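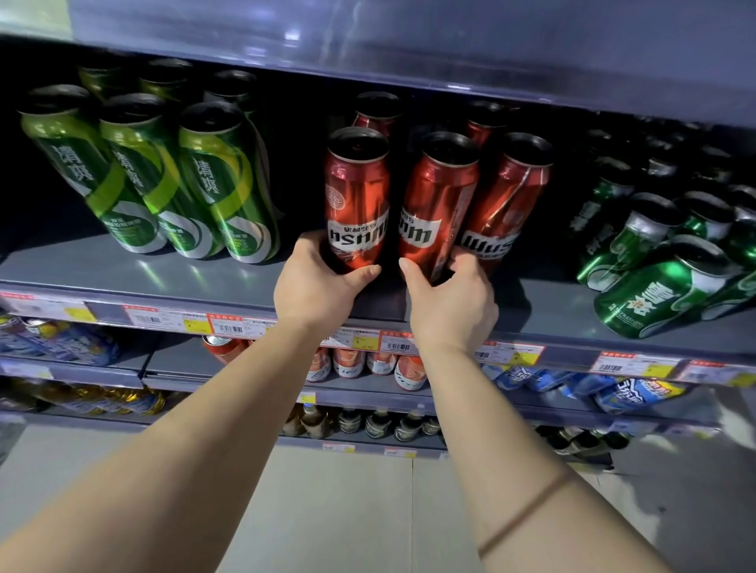 According to Rungrueang, who sold us the arm, suction is the only sensible choice for drinks, and a finger gripper on a crowded shelf is asking for trouble. I am not convinced, so I would like to hear from people who have tried both.

## Two fingers or suction for straightening tall cans on a top shelf?

**shelf_and_lift**

We are a small team and we prepare a shelf-tidying test for the Maltgate store. The task is to bring beer cans to the front and make them straight again. The red Wusu cans in the middle of the top shelf are a good example of the difficulty. They stand close together, some of them lean, and there are more behind in the dark. On the right side the green cans are tilted and lying at angles, which is a different problem again.

With hands, one can be held around its lower part while the other hand goes in between and behind the neighbors. Our arm has only one gripper, so this way of working is not available to us.

What we have until now:

- Millo two-finger gripper, opening 80 mm, rubber pads
- one suction cup on a short tube, from the same supplier
- Prolar depth camera on the wrist

In 500 attempts with the Millo we had 119 failures. Most of them were the same: the finger did not find space between two cans and pushed the neighbor over. The suction cup I tested only for one afternoon. It holds well on the flat side of a carton, but on the curved can body it leaks when the approach is not exact.

My questions are two. Should I continue with the fingers and make them thinner, or change to suction from above? And does somebody have a good setting for the Prolar with shiny lids? The depth has holes exactly where I need it.

---

**kettlebot**

suction. we changed last October and never went back

---

**grip_notes**

I would not decide so fast. Suction from above is difficult on a drinks can, the lid has the tab and the raised rim, so the cup must be small enough to sit beside the tab. Then you hold a full tall can on a very small area. It works when you move slowly. On a top shelf you must also check the space between the lid and whatever is over it, and with the tube and the wrist you can easily have no room to come in from above.

What helped us with the Millo was to stop grasping first. We close the fingers, put them in at the side of the row, and push a few millimeters to open a gap. Only after this do we open and grasp. It costs time – I think we lost a third of our speed – but the neighbors stay on their feet.

Some more remarks:

1. Take the standard pads off and print fingers that become narrow at the tip. Ours are flat outside and a little hollow inside.
2. Grasp low. If you take a leaning can near the top, it swings when it comes free.
3. For cans which lie down, write a separate routine. We tried one routine for everything and it was bad at everything.
4. Tell the planner about the price rail at the front edge. We forgot it and scratched several label holders.

For the Prolar I can only say what we did. We lowered the exposure and took two views with the wrist turned a little, then merged them. The bright lids are better in one of the two. The back of the shelf stays dark in both, and there we use a small lamp beside the camera.

---

**shelf_and_lift**

Thank you, the pushing idea I did not consider. Our arm has 700 mm reach, so the side entry will be tight at the far end of the shelf, but in the middle it should be possible. I will print the narrow fingers first and leave the suction cup in the drawer for now.

---

**kettlebot**

ok to be fair ours were short cans in open trays, not a shelf. a bellows cup is better than a flat one if you try it again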